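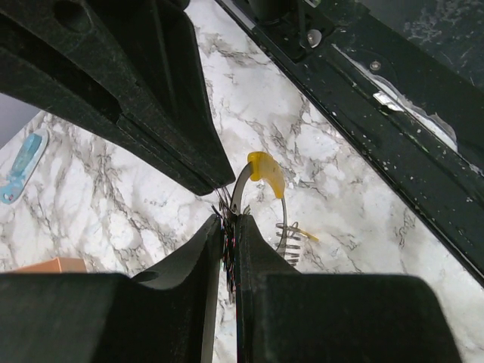

Un anneau, une étiquette jaune et beaucoup de patience.

Je vous avais promis des nouvelles du projet Hemen, et me voilà en avril avec du retard et du café froid. Pour ceux qui prennent le blog en cours de route : j'apprends à un bras robotisé à ranger de petits objets, et pour l'instant je passe surtout mes journées à lui fabriquer des exemples. Je guide la pince à la main, j'enregistre, je remets tout en désordre, je recommence. À ce rythme-là on finit par connaître très intimement les veines du marbre !

J'en suis à 502 démonstrations gardées, sur les 1 296 que je me suis fixées (le chiffre vient d'un tableau un peu maniaque : 36 dispositions de départ, 36 reprises de chacune, et on multiplie). Les séances durent 12 essais, puis je m'arrête, parce qu'au-delà mes gestes deviennent paresseux et le modèle apprend ma paresse avec une fidélité touchante. J'ai perdu une soirée entière en mars à comprendre pourquoi il marquait une petite pause avant chaque prise. C'était moi, bien sûr, qui hésitais.

Les objets en métal fin sont les plus pénibles. Ça brille, ça pivote dès qu'on serre, et vu depuis le poignet un bout d'anneau ressemble beaucoup à une veine grise de la pierre. J'ai voulu un moment changer de surface, poser un tapis uni, me simplifier la vie. Et puis non, je garde le marbre, tant pis pour moi.
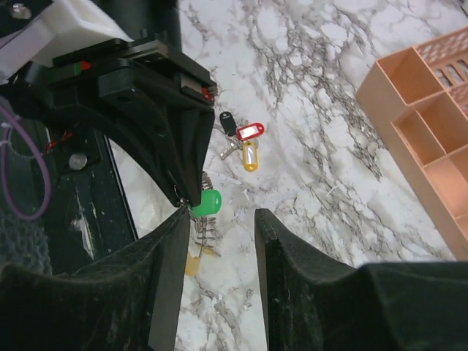

Les clés et leurs étiquettes de couleur, à côté du bac pêche.

Les clés, par contre, je les aime bien. Les étiquettes donnent au modèle quelque chose de franc à regarder, du vert, du rouge, du jaune, et je varie l'ordre pour qu'il n'aille pas s'imaginer qu'on commence toujours par la même. Le trousseau entier reste une autre affaire : on attrape un anneau et tout le reste suit comme il veut.

Côté logiciel, j'enregistre avec Trasta, qui me convient malgré ses menus impossibles, et je trie ensuite dans Oser. Je garde aussi une partie des essais ratés, dans un dossier à part, avec une note sur ce qui a cloché. Je ne sais pas encore si je m'en servirai, mais les jeter me faisait mal au cœur.

Prochaine étape, un premier entraînement sur ce que j'ai déjà, sans attendre la fin. Si vous avez un avis sur la proportion de ratés à mélanger au reste, les commentaires sont ouverts, je lis tout (lentement, mais tout).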